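# Knobs, Pegs and Boards: How Your Fingers Learn

Think about your morning. You turned a tap and did up a zip. You may have twisted the lid off a jar and put a plug into a socket on the wall. Each of those jobs needs your fingers to do something slightly different, and there was a time when you couldn't do any of them.

People learn these movements by practising. One way to practise is with a board that has small parts on it. You might have used one at nursery, with shapes to lift out and put back. Older children and grown-ups use them too, for example after hurting a hand.

## Three ways to hold something

Hold a pencil as if you were going to write. Your thumb and first finger are doing most of the work. This is called a pinch grip. You use it for small things, such as beads, buttons and pegs.

Now pretend to open a jar. Your fingers spread out around the lid and your wrist turns. That is a twisting grip, and it is the one you need for a knob.

Last, hold the handle of a bucket. All your fingers wrap round it. This is a power grip. It is strong, but it is not much use for picking up a pin.

A board can have parts for more than one grip. A round knob is wide, so there is plenty to get hold of. A peg is narrow, and there may only be room for two fingertips.

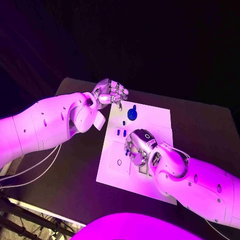 Tonel wrote to ask why the knob always seems easier than the peg, even though it is bigger and looks harder to move.

The answer is in the size. With a wide knob, your fingers can land a little to one side and still get a good hold. If you miss a peg by the same amount, you close your fingers on nothing. A wide knob is also easier to turn than a thin one, which is why a tap with a big handle needs less of a squeeze.

Colour helps as well. Blue parts on a white board stand out clearly, so your eyes can find them quickly and tell your hand where to go. Try looking for a white button on a white sheet and you will see the difference.

## The Istetti practice book

The Istetti club meets at 4 o'clock after school and keeps a book of every practice turn. In its first year the club wrote down 1,168 turns. By the end of its third year the total had reached 3,504, so it had managed exactly the same number each year. There are 14 boards in the cupboard, and 2 of them are kept for beginners.

The club found that short turns work best. Tired fingers get clumsy, and then it is time to stop and shake them out.

## Try it at home

You will need an empty jar with a lid, ten dried beans and a small bowl.

1. Put the beans in the bowl and screw the lid on the jar.
2. Take the lid off using one hand to hold and one hand to twist.
3. Pick up the beans one at a time and drop them in.
4. Put the lid back on.
5. Do it all again, but swap your hands over.

Most people find the second go much slower. Keep the beans away from very young children, and put them back in the packet when you have finished.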